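Section 5: Comparing Finger Pads on the Hand-Held Gripper

If you have come this far in the Nustine guide, your gripper is assembled, the camera is seated in its mount and the trigger moves the fingers without catching. Well done! The next job is a pleasant one. You are going to try the two kinds of finger pads that came in the box, the Cladska mesh pads and the Bundero solid pads, and find out which pair suits the objects you plan to pick up. Set aside a quiet afternoon for it if you can, as the work goes much better when you aren't hurrying from one pad change to the next.

You don't need a special room. A workshop, an office or a corner of a kitchen will do, and ordinary ceiling lights are fine. What matters more is that you run both sets of pads in the same place, under the same lights, with the same objects.

What you will need

The gripper with its camera and marker panel
One pair of Cladska mesh pads and one pair of Bundero solid pads
The small driver from the tool pouch
A soft, dry cloth
A table with some clear space on it
A handful of everyday objects (a mug, a sponge, a cardboard box and a spoon make a good start)
The Faulkner recorder app, already paired as described in Section 4

Caution: Keep your fingertips out from between the pads whenever the recorder is connected. The trigger is light, and it is easy to squeeze it by accident while you are looking at the screen.

Fitting the first pair

1. Turn the recorder off and lay the gripper on its back on the cloth, with the fingers pointing away from you.

2. Loosen the retaining screw on each finger. A couple of turns is plenty, and the screw is meant to stay in its hole, so please don't keep going until it drops out. (If it does, there are spares in the pouch.)

3. Slide the old pads off, if there are any, and slide the mesh pads on with the thick end of the wedge toward the gripper body. You will feel a small click when each one seats.

4. Tighten both screws until they are snug. They don't need to be any tighter than you can manage with two fingers on the driver.

5. Close the trigger slowly and look down between the pads. They should come together evenly, with neither one riding up over the other. If one sits proud, loosen its screw, nudge the pad and try again – this takes a little patience the first time.

Checking the camera view

6. Turn the recorder on, pick up the gripper and open the live view. Before you go near an object, tilt the gripper up and look out across the room for a moment. A wide look like this lets you check the pads and the marker together, and it also tells you how your ceiling lights are going to behave.
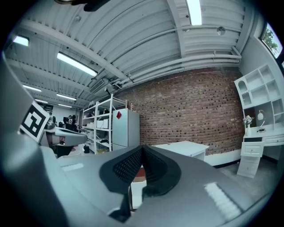 7. Find the pads near the middle of the view. With mesh pads fitted you should see two dark shapes meeting in a V. If the V is well off to one side, go back to Section 3 and reseat the camera.

8. Find the black-and-white square marker on its gray panel. Its blocks should look crisp, and nothing should be lying across them. Wipe the marker with the dry cloth if it looks dull.

Note: The lens is very wide, so straight things such as walls and ceiling beams will look bent. Please leave the correction setting alone, as Faulkner handles the curve later on. Pale patches of reflected light on the gray body are nothing to worry about either, so long as they stay off the marker.

Running the comparison

9. Place your first object on the table and start a recording named after the pads, so that you can tell the files apart later.

10. Pick the object up, hold it for 5 seconds, set it down and open the fingers fully. Repeat this 13 times at whatever speed feels natural to you.

11. Do the same with each of your other objects, then stop the recording, turn off the recorder and change to the solid pads following steps 1 to 5. Repeat the view check as well, even though it is tempting to skip it!

12. In Faulkner, open both recordings side by side and note every grasp where the object slipped, turned or had to be tried again. Mesh pads tend to give a little around soft or rounded things, and many people like the solid ones for thin, flat edges, but let your own recordings decide.

Caution: Don't wash the mesh pads with solvent. Warm water and a drop of dish soap are enough, and the pads should be completely dry before they go back on the fingers.

Replace either pair after 200 recordings, or sooner if you notice tears near the tip. When you order, ask for part 1832, and mention which pads you have settled on so that the right pair goes into the package.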